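Matte stock and color shift on folded cards – 300 gsm vs 400 gsm

pirton_press
Running a job of 2000 folded cards for a client who approved a proof on 300 gsm matte. They now want 400 gsm from the same mill. The profile was built on the lighter sheet. Do I need a new profile, or is a linearization enough? Printer is the Jesteletti, pigment ink.

Osbridge
New profile. The coating weight is often different on the heavier sheet even when the mill sells it under one name. Print the target, let it dry overnight, then measure.

kmr_finishing
Disagree. Same coating, same white point, same profile. I have run both weights on one profile since May and the differences are below what a client will see. Check the paper white first. If it matches, relinearize and go.

Osbridge
Below what your clients see, maybe. Reds and pinks drift first on matte, and a white point reading tells you nothing about ink absorption.

pirton_press
The cards are mostly skin tones, so reds matter. Does head height need to change too?

kmr_finishing
Yes. Raise it one step for 400 or you will get head strikes on the leading edge. Score before folding, and score across the grain only if the layout gives you no choice.

N. Pretorius
Head height changes dot placement, so kmr's shortcut has a hole in it. Once you raise the head you should redo the alignment, and at that point a full target costs you one extra sheet. My test order:
1. Nozzle check and alignment at the new height
2. Linearization
3. Target, dry overnight, measure
Also put a difficult file on the test sheet. Saturated pink next to blown highlights shows banding and abrupt paper-white edges quickly.
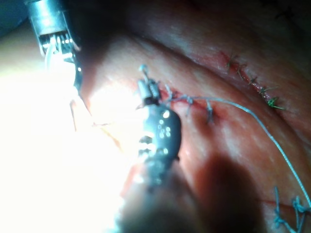 Robotic instruments and sutured tissue, close view with heavy glare

kmr_finishing
Fair point on alignment. I still would not hold a job overnight for it.

Osbridge
Reprinting 2000 cards takes longer than one night.

pirton_press
Measured both sheets. Paper white is close, but the 400 is slightly warmer. Going with the full target. Does the Zulu scoring wheel handle 400 in one pass?

N. Pretorius
Two passes – light, then full depth. One pass cracks the coating on mine.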